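# Holding work for gluing: notes for session 4

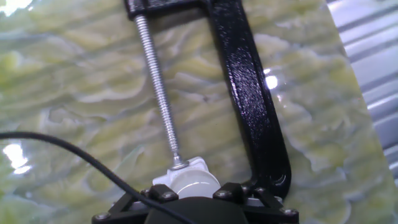 *Last changed: October, by Pornthip Prasertsri (section on clamping time rewritten)*

These notes go with the evening class in small repairs at Lullircombe. Please read them before you come, so that we can begin with the practical work at once.

## What a clamp does

Glue makes a strong joint only when the two surfaces stay close together while it hardens. The clamp does not make the glue stronger. It keeps the parts still and it presses the glue into a thin, even layer. Many beginners turn the screw as hard as they can, and then most of the glue comes out at the sides and the joint is *starved*. We will break one starved joint in class and look at it.

## Parts of the C-clamp

- **Body** – the curved part, which takes the load.
- **Screw** – the long threaded part. It moves forward when you turn it.
- **Swivel pad** – the small flat disc at the end of the screw. It can tilt a little, so it sits well on a surface that is not quite parallel.
- **Lower jaw** – the fixed side.

The pad can leave a round mark on soft wood or plastic. Put a piece of scrap wood under it, and another at the lower jaw.

## Order of work

1. Put the parts together dry, with the clamps on. If the joint does not close now, it will not close with glue.
2. Take it apart and keep the clamps open at the same width.
3. Spread the glue thinly on both faces.
4. Close the clamps by hand until you see a small line of glue along the joint, then stop.
5. Wait 10 minutes and check again. Parts can slide while the glue is wet.
6. Wipe the line of glue with a damp cloth.

## Clamping time

For the white wood glue we use in class, leave the clamps on for 45 minutes. I wrote 40 in the old version, but the room is colder now. Do not put any weight on the joint until the next day.

## For next time

Boonmee Petchrat will teach session 5, on chair legs. Bring one loose joint from home if you have one – a drawer or a picture frame is fine. The room code is still 1208.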